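Fleltero Makers Board > Trips and Open Days > Varness open day, my long write-up

graniteporch
Posted Monday, January 6, 2025
Hi all, and happy new year! I promised a few of you I'd write up the Varness open day once the holidays settled down, so get yourself a coffee because I do go on.

My sister and I drove over from Mathebula, and parking was easy enough if you don't mind the gravel lot. They took us through in groups of 16, and our guide was Darius Eglītis, who was patient with everybody, including the little boy who asked the same question at every stop. The first half is the big arms behind the fence, which I'm sure you've all seen videos of. They're loud and impressive and I took a lot of blurry pictures of them that I won't bother you with.

The part I keep thinking about was the small table session at the end. You work with a hand-held gripper in each hand and do ordinary kitchen sorts of things, a mug, a canister, a wire basket. I stood and watched for much longer than I meant to (my sister went off and found the cookies).
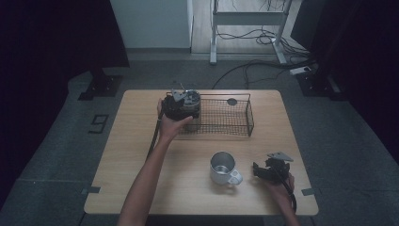
Darius told us that in their program, which they call Akis, a session at the table is recorded so the arms can learn from it later. Each person on the regular team does 24 runs before a break. I asked if it gets dull and he laughed and said you find out a lot about your own wrists. Then a few of us got a turn. I was terrible! I'm a quilter, I thought my hands would be good at this, and I felt like I was wearing oven mitts the whole time. Still the best afternoon I've had out in ages.

Has anyone else been?

tobin_r
Went in May, when they did the last one. Nice people, and I'm glad you had a good time, but I have to say I came away a little let down. I drove 227 miles to see robots and the last forty minutes was folks picking up dishes by hand with a fancy pair of tongs. My grandson was polite about it and that's the most I can say.

graniteporch
Oh, that's a shame, tobin, and that is a long way to go. I can see it with a kid along. For me it was the opposite, the arms behind the fence could have been a movie, and the table was where I finally understood what anyone was doing all day.

pellworth
I'm with granite on this one. I used to train new hires on a packing line, and there's so much in your hands that you can't put into words, you just have to show it over and over. So sitting through the table part felt very familiar to me. I did my turn right after a retired dentist who made the rest of us look silly. My one complaint is that it's hard to judge how far down the fingers are until you've been at it a while, and I kept stopping short.

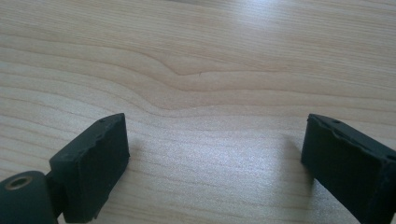

I asked one of the staff whether people get better at that and she said most do by the second day, and that she herself still slows way down for anything thin. They also had a sign-in book by the door, and I was visitor number 566, which I thought was pretty good for a place with one sign on the highway.

tobin_r
Well, I'll give you the dentist, I would have liked to see that. But "show it over and over" is my point. If a person has to do the job all those times first, I don't know that I'd call it automation yet. Call it a workshop and I'd have no quarrel.

pellworth
Fair enough on the name. The flyer did say "robot demonstration" in very large letters.

marrowbee
Can I ask a practical one? My mom uses a walker and would love this. Is there a lot of standing, and do they let you sit down for the table part?

graniteporch
There's a fair bit of standing at the fence, marrowbee, but there were folding chairs along the back wall and people were using them. I'd call ahead and tell them about the walker, and maybe ask to be dropped at the side door so she doesn't have to cross that gravel. And tell her to save room for the cookies, my sister says the oatmeal ones.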